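From: Ieuan Cadwaladr
To: cunddale-makers list
Subject: Re: Open day at Siltbridge, was it worth the drive?

Glenys Howells wrote:
> Did anyone from the list get to the Siltbridge open day? Hefin and I
> had planned to go and then the van needed a new alternator. I'd like
> to know three things before I ask for a place on the next one. Do they
> let you see the arms running, or is it all slides? Is the bench
> something a group our size could build? And how much of the picking is
> done by a person holding the controls?
>
> Also, is there parking?
>
> Glenys

Glenys,

I went, and so did Aled Pumphrey. Answers below, with a few notes for anybody else who is thinking about the next one in January.

Arms or slides

Mostly arms. There was a short talk at the start from Tarcísio Rocha, who runs the bench work at Gronow, and then we were split into groups and taken round. They had 24 visitors in the morning. Each group got its own turn at the cell, and you could stand close enough to see the fingers close. The talk repeated a lot of what is on their web page, so if you arrive late you won't miss much.

The bench

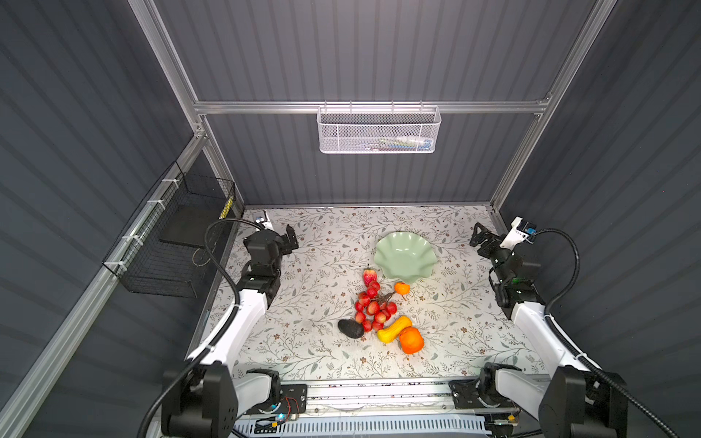

Siltbridge calls this cell Firo, and it is the one most of us wanted to see. The work is setting a table: food goes into or onto a dish, then gets taken off again and put somewhere else for the next run. The layout is simple enough that I made a sketch of it. Both arms are mounted along the near edge and reach in toward the middle, each with a camera on top of the gripper. The frame is aluminum extrusion and the walls are gray corrugated panels. I asked Tarcísio if the walls were needed and he said they keep people walking past from showing up in the recordings. The patterned cover on the table is there on purpose too. They change it between batches so that the arms don't learn one plain background.

Could we build one? The frame, yes. Aled has enough extrusion left over from the conveyor job to do most of it. The arms are the expensive part, and I would want to start with one. Tarcísio said getting two to share a small space without knocking together took them longer than everything else on the cell. He also said to leave more slack in the cables than you think you need and to tie them down at the base.

How much is done by a person

At this stage, a lot. A run begins with an operator moving the arms by hand controls while everything is recorded. They had 542 runs saved for the fruit task on the day we were there. After that the recordings are used for training and the arms try it without the operator. We were shown both kinds. I was told which was which beforehand and I'm not sure I could have picked them apart otherwise, except that the operator was faster.

Aled spent most of his turn on the question of grip. The fruit is artificial, so nothing bruises, but the shapes are awkward. A single round piece is easy. A bunch on a stem is much harder, as the fingers have to open wide and there is no one good place to take hold. The view from the wrist camera explains it better than I can.
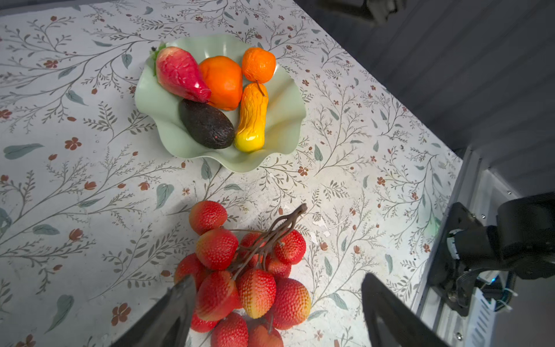

Parking and other practical things

There is parking behind the building, but the sign is small and it's easy to drive past the entrance. Use the second gate. The morning session ran over and we got out at 2, so bring something to eat. You have to put your name down in advance for the cell, and the afternoon places go first.

I have the parts list Tarcísio handed out and can scan it if people want it. Hefin asked me separately about the gripper fingers. I don't have a drawing of those, but I've written to Gronow and will post whatever comes back.

Ieuan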